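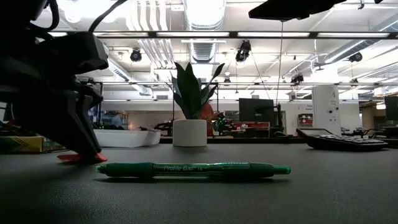

Unit 3: The Desk and What Lives on It
Handout for the evening course in Household and Small Office Order

Read this before the session and bring it with you. Copies left at home will be assumed to be on your desk, under something.

1. Where we are

Unit 1 dealt with drawers and Unit 2 with the shelf above the drawers, where things go when the drawers are full. We now come to the surface itself. Most of you wrote on your intake sheets that the desk was the reason you signed up, and several of you wrote it on the back of an envelope, which I took as supporting evidence.

A desktop has one job, to hold what you are using now. Everything else on it is being stored there, and storing things on a desk is like parking in the driving lane. It works fine until you want to go somewhere.

2. Terms used in this unit

Resident: an object allowed to stay on the surface overnight. Residents are chosen, and there is a limit.

Visitor: an object that comes out for a task and goes back when the task is done. A stapler is a visitor. So is a plate.

Squatter: an object that arrived as a visitor and has acquired a ring of dust. You do not remember deciding to keep it there. The manual for the old printer is a squatter, and so in most cases is the old printer.

Landing strip: the part of the desk directly in front of you, kept clear so that paper can be put down flat. The width of your two forearms is enough.

3. The pen

We start with the pen because everyone has one and everyone has an opinion. The usual household pen population is far larger than the number that write. In my own home I once collected 52 and tested them all on the back of a gas bill. I will spare you the result, but the trash can was heavier afterward.

The rule for this course is one pen out. A plain capped ballpoint will do, the kind with a rubbery grip and a clip on the cap. A bright color helps. A green pen on a dark gray top can be found by a person who has not had coffee, and a black pen on the same top cannot. This is also my entire teaching on the subject of color coordination.

Put the pen down lengthwise along the front of the desk with the cap on. You may object that a pen belongs in a cup. Cups are where pens go to be joined by scissors, a ruler, two dead highlighters and a fork. Try a term without the cup and then we can argue.

4. The plant

Each desk is allowed one plant. I recommend a snake plant to anyone whose record with plants is poor, and I include myself. It grows upward, so it takes little more room than its pot, and it puts up with neglect better than most colleagues.

Notes on the pot:
Plain is best. A patterned pot invites a second patterned pot.
White shows dirt, so you will wipe it. Brown does not, so you won't.
Stand it behind the landing strip, never on it. If you have to reach around leaves to sign something, the plant is too far forward.
Make sure there is something to catch water. The pot that came with mine from Prajapati, the garden shop, had a hole in the bottom and no saucer, and I learned this on top of a tax form.

A plant also makes a modest screen between you and whoever sits across from you. I don't teach this as a technique. I only mention it.

5. The tray

A long shallow tray is the most useful thing you can add to a desk and the easiest to ruin. Its purpose is to give loose items an edge. Three envelopes lying about are a mess, and the same three envelopes in a tray are correspondence.

Choose one with a low rim, so that you can see what is in it from your chair. Deep trays become boxes, and boxes become archives. Put it to one side, running away from you, and empty it when you finish for the day. If it is full by noon, the tray is not the problem, and we will talk about paper in Unit 4.

Please don't buy a stacking set. The Clelloteck catalog shows one with 18 levels. I have asked what the bottom level is for and have not had a reply.

6. The edges

Clear desks are often surrounded by everything that used to be on them. Boxes collect at the sides, and small things gather on the nearest shelf. I count the zone within arm's reach as part of the desk, and so will your classmates when we compare drawings.

A box at the edge is acceptable if you can name its contents without lifting the lid. A cheerful pattern on the outside is no excuse. If the contents are "cables, mostly," it's a squatter.

7. Common objections

"I know where everything is." Possibly. We will test this in class with a timer.

"A clear desk looks as if I don't work." Leave the pen out.

"My desk is shared." Then agree on the residents together and write them down. One former group at the Murusau branch library settled theirs in a single meeting, apart from the tape dispenser, which I understand is still under discussion.

8. Exercise before next session

a. Take everything off the surface. Everything, including the lamp.
b. Wipe the surface. Let it dry while you look at the pile and think about your life.
c. Sort the pile into residents, visitors and squatters.
d. Put back one pen, one tray and, if you want it, one plant. Add up to two residents of your own.
e. Work like this until the next session. Keep a list of anything you had to get up and fetch, with a mark each time you fetched it.
f. Make a simple drawing of the desk from above, edges included. Stick figures and wobbly rectangles are fine.

Anything with more than a few marks on the list may be promoted to resident, provided something else leaves.

9. Reading

Course packet, the chapter on flat surfaces. Skip the section on executive desk sets unless you own one, in which case read it twice.
Optional: the Pornix storage leaflet. It runs to 3000 words on dividers and is best taken in small amounts.

Bring your list, your drawing and the one pen.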